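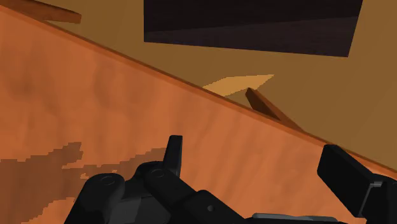
Wood grain in orange and brown.

Newsletter > Members > Shop Notes

Oil finishing class moves to Sinbridge

The December class on oil finishes will be held at the Sinbridge hall at 2 p.m. Kamol Phromma is teaching again. Bring one sanded board and a few cotton rags. The fee is $12, payable at the door. Odette Bouvier has the sign-up sheet.

143 shares | 2 comments

Recent items
Fixing a loose chair leg
Fidel Figueroa on sharpening scrapers
Lumber rack hours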